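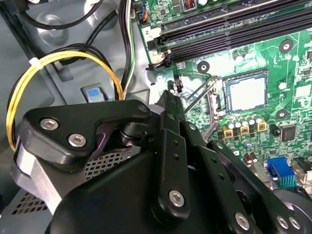

Gripper over the open case, CPU socket and retention lever, item 9.

Workshop safety check: home-built arm on PC teardown bench
Checked by: Ivone Lopes
Builder: Jailson Honorato
Date: 21 September 2026
Result: may run with a person at the stop button. Not cleared to run alone.

General remark before the items. The builder's notes say the arm is "ready for unattended use." I have read that line about three other machines in this shop and signed off on one of them. Everything marked OK was tried by me with my own hands. Anything I was only told is marked as told.

POWER AND STOP

1. Emergency stop within reach of the operator. OK. Cuts motor power. The arm sags when you press it, so keep your hand out from under it.

2. Stop button works while the control program is hung. OK. I killed the program mid-move and pressed the button. Jailson had only tested it with everything running nicely.

3. Arm supply on its own switched outlet. FAIL. It shares a strip with the soldering station. Move it before the next session.

4. Target computer unplugged from the wall. OK. Checked at the plug. A label on the case is not a check.

5. Target's power supply left alone after unplugging. Told. Nobody is to open the supply itself, arm or no arm.

ARM AND GRIPPER

6. Base bolted down. OK, after tightening. Two bolts turned by hand when I started.

7. Screws on gripper bracket and finger linkages snug. OK today. These are hex-socket screws on the bracket, easy to get a key onto, so there is no excuse for skipping them. Jailson says thread lock is coming. It was also coming in February.

8. Finger tips free of burrs. OK. Ran a cloth over them, nothing caught.

9. Clearance between finger and board. NOT ACCEPTED. The finger points at the board right by the CPU socket, and the retention lever runs down toward the tip. The plan is for the arm to work that lever. Levers spring. I want a slow, hand-guided run first, on a dead board, with eye protection for anyone leaning in.

10. Speed limit set. PARTLY. There is a limit in the settings file, but it can be changed from the same screen you use to jog the arm. Put it somewhere harder to bump. Current value is 68 on the Pultent controller's own scale, and I could not get a straight answer about what that means at the finger tip.

INSIDE THE CASE

11. Cables kept out of the path. FAIL. The yellow wires hang in a big loop that passes behind the gripper bracket. One small white cable tie is holding them near the top. Add more ties or lift the bundle out before the arm goes in again. A snag here pulls on whatever the other end is plugged into.

12. Memory slots. Rosângela Coutinho would like the arm to open the clips at the ends. I would like to see it miss them first, with a wide margin, several times in a row.

13. Sharp edges of the chassis. OK for gloved hands. Bare wrists, no.

14. Board still wanted by anyone? Told no. Jucélia Rezende confirmed it is scrap. Good, keep it that way until item 9 is closed.

SOFTWARE AND LOGS

15. Run log kept. OK. The log shows 838 completed moves out of 1,777 attempted. Jailson calls this promising. I call it fewer than half. I also asked what counts as "completed" and was told the arm reached its target, whether or not it did anything useful there.

16. Force cutoff. NOT TESTED. It exists in the code. I pushed on the arm and it pushed back.

17. Camera view lost. FAIL. I covered the lens and the arm carried on with its move. It has to halt.

TO DO BEFORE RECHECK

Items 3, 11 and 17: Jailson.
Item 10: Jailson, with Marcelino Aguiar looking over the settings.
Item 16: bring a spring scale, I will do it myself.
Item 9: stays open until I have watched the hand-guided run.

Sheet stays taped to the bench. Please don't write "done" next to an item without initials.

I.L.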